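Meltus -- a table of field exercise notices, 184 entries
README

Hello, and thank you for stopping by. Meltus is a small table of public notices put out before military exercises on the training ground at Plarkside and in the hills behind it. Each entry is one notice: what was going to be closed, from when until when, which unit was named, and whether firing with live rounds was expected. It began as a list I kept for my own walks, and it has grown a good deal fatter than I ever meant it to.

What is in it

There is one file, notices.csv, with 184 rows and 20 columns. Most of the columns explain themselves, but a few deserve a word. "unit_as_printed" is just what the notice said, spelling slips and all, so please don't be surprised to find the same engineer company under three names. "live" is yes, no or blank, and blank means the notice didn't say -- please don't read it as no! "road" gives the road or track closed, and where two were closed there are two rows sharing a notice number. Times are local and on the 24-hour clock.

Where it comes from

I typed nearly all of it from the paper sheets pinned up at the Grilar gate and from the back pages of the parish newsletter. Dénes Bárány very kindly lent me his own folder, which filled a long hole in the early part. Six notices survive only as poor photocopies, and I have put a "q" in the check column for those. Everything here was on public display at the time, and there is nothing about troop numbers or stores, so please don't write to ask me for them.

Things to watch out for

A notice tells you what was planned. Exercises were called off or moved, now and then at a few hours' warning, and the cancelling slip wasn't always kept. If you are counting days of firing, you will come out too high. The river crossing exercises near Bognár are thinly covered too, as those sheets went up on the far bank and I only got over there in August.

Changes in version 4

The two night exercises wrongly entered as day ones are put right, and the closing times now have a column of their own. Older copies will still open, but do take the new one if you can.

Use it as you like, with a mention of Meltus somewhere if you'd be so good. Corrections are always welcome, and a snapshot of the sheet itself helps me enormously.

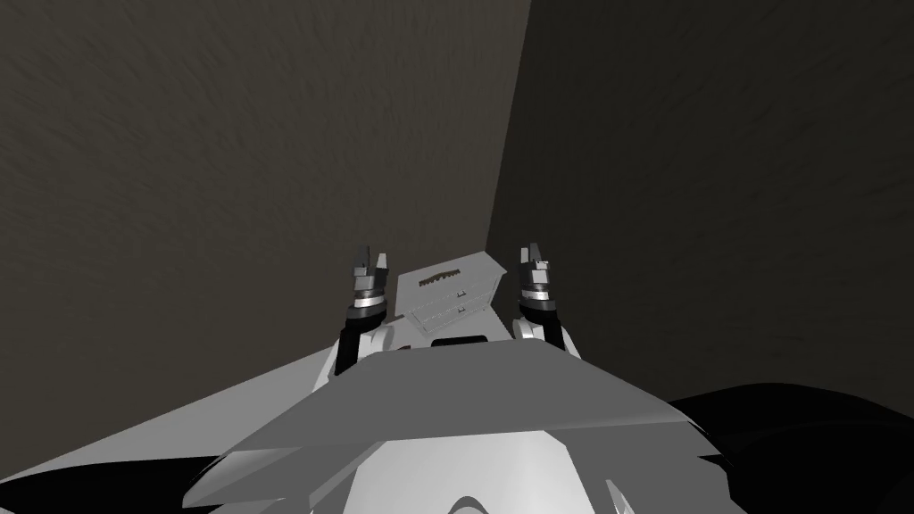
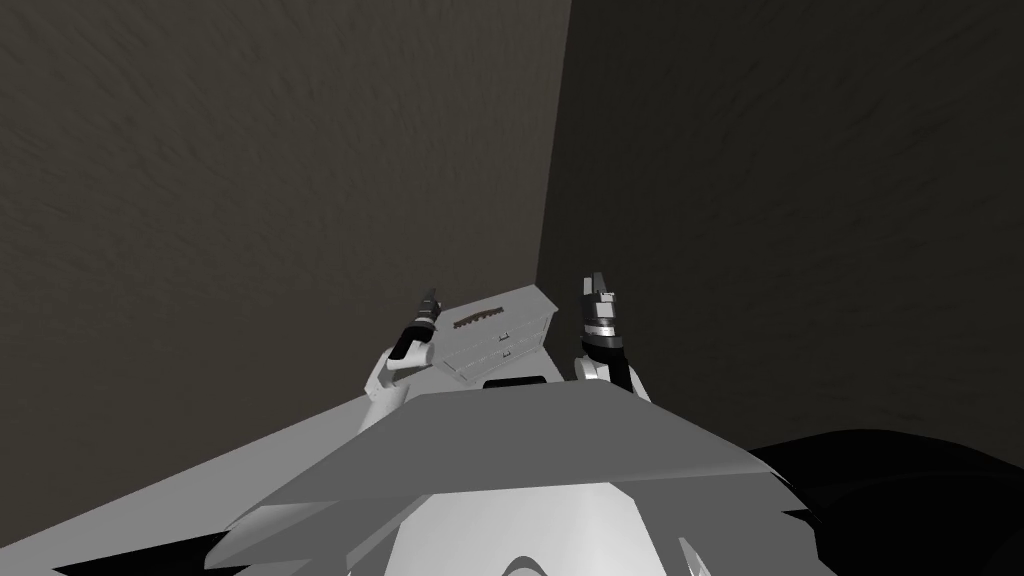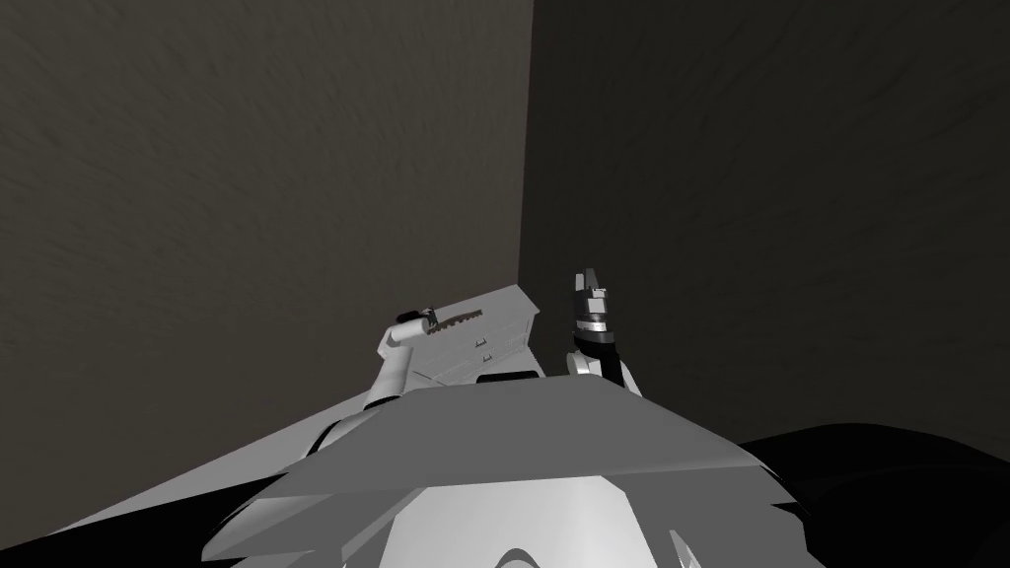 Small white dresser in the corner

Veronika Bakos: Thank you for this, I've been using it to plan school walks. I think row 97 has the wrong track, though. My copy of the notice closes the upper one, by the old butts, and leaves the lower one open until 16:00. Shall I post you the sheet?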